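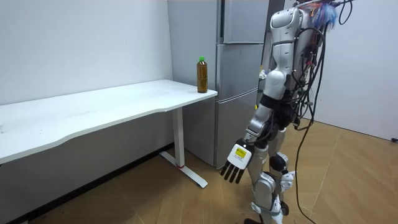

Open Day at the Evcombe Robot Room: Questions and Answers

When is the open day?
Thu 8 March. The doors open at 10 in the morning and the last group goes in at 4 in the afternoon.

Do I need to book?
Yes, please. Each group stays 40 minutes and the room is not large. Write to Celina Walczak at the front office and tell her which hour you prefer. If you come without booking we will try to find you a place, but we cannot promise it.

What will I see?
The main demonstration is Obi, our humanoid robot, working with a drinks bottle at the white desk beside the refrigerator. Vaughn Zamora runs the demonstration and explains each step while it goes on. After this there is time for questions, and Şengül Taşdemir shows on a screen how the planning software, Plinus, chooses a path for the arm.

Does it always succeed?
No. Some attempts fail, and we do not hide them. If the hand misses the bottle, Vaughn starts again from the beginning. Visitors often tell us that this was the most interesting part for them.

Why does the robot have so many cables on its back?
They carry power and data. The long one on the floor is the reason that we ask everybody to stay on the visitor side of the room — please do not step over it.

Can I shake hands with the robot?
We are sorry, not on this day. Delphine Schumacher will bring a spare hand which you can hold and move with your own fingers. Children like it very much.

Is it suitable for children?
From the age of eight, together with an adult. For school classes we have separate visits in September, and teachers can already write to us about them.

May I take photos?
Yes, without flash. The flash disturbs the cameras of the robot. Please ask before you photograph other visitors.

How do I find the room?
It is room 604, in the Cerero building. Take the elevator to the sixth floor and turn left. Wheelchair users can reach everything, but tell us in advance and we will keep a place in the front row.

What does it cost?
The visit is free. Coffee and tea are served in the corridor — no drinks inside the room for visitors, please.

Who can answer other questions?
Rafferty Dunleavy, at the Evcombe front office, on weekdays until 5.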